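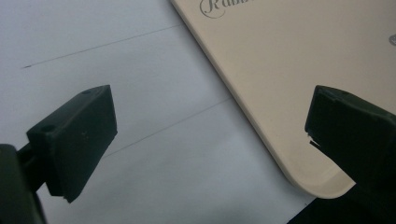

The hand-held gripper over the paper and the cream board, at the Skoltel open day.

I'd been promising myself a visit to Skoltel since March, when a colleague came back full of it, and I finally got there on the train for their open day (2021-05-12, and a very wet Wednesday it was too). The session I wanted was the one on collecting examples, run by Seren Voyle, who was kind enough to let me stay well past my slot and ask the same thing several different ways.

The project is called Penrose, and the idea is easy enough to follow even for someone like me, who came in by way of warehouse software. People do ordinary table jobs with a gripper held in the hand, a camera on the tool records what they do, and the recordings go into the learning system as examples. By the morning of my visit they had 296 of them for table setting, and Seren was rather hoping to get a few more out of the visitors!

I had my turn after the coffee break. It's an odd feeling, wanting to use your fingers and having only two blunt blocks to work with, and I was far too quick on my first go. Seren asked me to slow down and to come in at a low angle, and I did it three times before she was happy – or polite enough to say so.

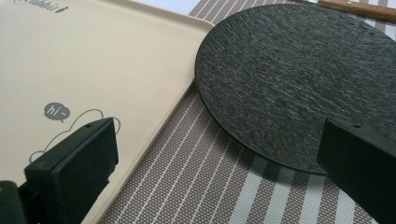

A good part of the talk was about how much the things on the table ought to vary. A pale tray with a rabbit on it and a dark plate with a stony finish are very different things to a camera, and Seren likes having both in the same recording, with stripes underneath for good measure. She also keeps the clumsy attempts, filed separately, and I'd have liked to hear more about that, but a school party was waiting at the door.

Upstairs there was a smaller display about Virnia, their labelling program, where you drag a marker along the recording to say where each grasp starts and stops. I found it quite soothing and stayed longer than I should have. Lunch was soup and very good bread, and I caught the ten past three home with a bag full of leaflets, most of which I've since read.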